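Descalzarse al entrar

2/8/19

Llevamos ya dos inviernos y casi dos veranos sin pisar la casa con los zapatos de la calle. Lo apunto porque varias personas me han preguntado cómo lo hacemos con las visitas, y prefiero contestar una vez por escrito que repetirlo cada vez que alguien se queda parado en el felpudo.

La costumbre la trajimos de un viaje. Pasamos una temporada en la pensión Rojanasak, un edificio de dos plantas con un patio y una escalera muy empinada, y allí el calzado se quedaba abajo. No había cartel. Había una estantería larga junto a la puerta, un banco y un cubo con agua para quien venía con los pies llenos de polvo. El primer día subí con las zapatillas puestas y bajé enseguida, en cuanto vi el suelo de arriba. Los demás días ya lo hice sin pensar.

Al volver a Preda estuvimos un tiempo entrando como siempre. En enero, con la calle llena de barro por las obras del colector, fregábamos el pasillo a diario y seguía igual. Pusimos una alfombrilla más grande, después otra, y al final un banco. El banco fue lo que cambió las cosas: si hay donde sentarse, la gente se quita los zapatos; si tiene que hacerlo a la pata coja, apoyada en la pared, pone mala cara o no lo hace.

El mueble lo compramos en Wusevcombe, la tienda de segunda mano que está detrás del mercado. Pedían 100 euros y se quedó en algo menos porque le faltaba una balda. La balda la hice yo con un tablero que tenía en el trastero. No quedó del todo recta, pero aguanta. En total caben 10 pares si las botas se ponen tumbadas – de pie no entran, el hueco es bajo.
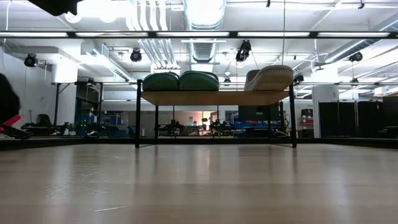
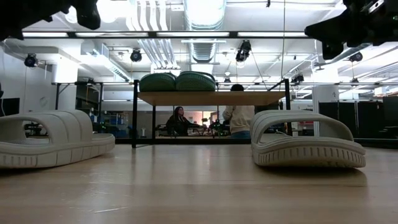
N.º 5 – Cuadernos de casa

Sobre el calzado de dentro hemos probado varias cosas. Las zapatillas de paño son cómodas hasta abril y luego sobran. Los calcetines gordos resbalan en la tarima, sobre todo en la curva del pasillo. Las sandalias abiertas van bien casi todo el año, se lavan en la ducha y se secan en el tendedero sin deformarse. Para las visitas tenemos una cesta con pares de varios números, los más usados entre el 38 y el 43. El que quiere coge unos y el que prefiere ir en calcetines va en calcetines.

A nadie se le obliga. Mi tía lleva plantillas y sin ellas le duele la espalda, así que entra con sus zapatos, los limpia en el felpudo y ya está. Tampoco se lo pedimos al que viene a leer el contador ni al que trae la bombona. Sería absurdo hacerles perder tiempo por tres pasos hasta la cocina. En las cenas con mucha gente depende: si llueve, sí; si no, lo dejamos correr y se friega al día siguiente.

El suelo lo ha notado. Es de madera y tenía rayas de piedrecitas, de las que se quedan metidas en el dibujo de la suela. Las viejas siguen ahí, pero nuevas he visto pocas, y casi todas son de mover sillas. Dos veces al año le damos cera Tanirach, la incolora, que viene en lata y huele bastante las primeras horas. Una lata da para el pasillo y el salón. El año que llamamos a un profesional para acuchillar las habitaciones nos cobró unos 200 euros por cuarto, y no me apetece repetirlo pronto.

Se barre menos, eso también. Antes había arenilla en la entrada a cualquier hora y ahora se queda casi toda en la bandeja que hay debajo del banco, que se saca y se vacía en el cubo. Lo que no ha cambiado es el pelo del perro. Al perro le limpiamos las patas con un trapo húmedo cuando llueve, y colabora según el día.

Una cosa que no habíamos previsto es el olor. Un armario cerrado con zapatos recién quitados, en agosto, no se puede abrir. Le quitamos las puertas al mueble y se arregló bastante. Las deportivas, además, pasan la primera noche en el balcón.

Queda pendiente la luz de la entrada. Hay una sola bombilla en el techo y, sentado en el banco, uno se hace sombra a sí mismo y no ve los cordones. He pensado en un aplique a media altura – hay un enchufe cerca –, pero eso supone abrir la pared y repintar. Lo miraré después del verano.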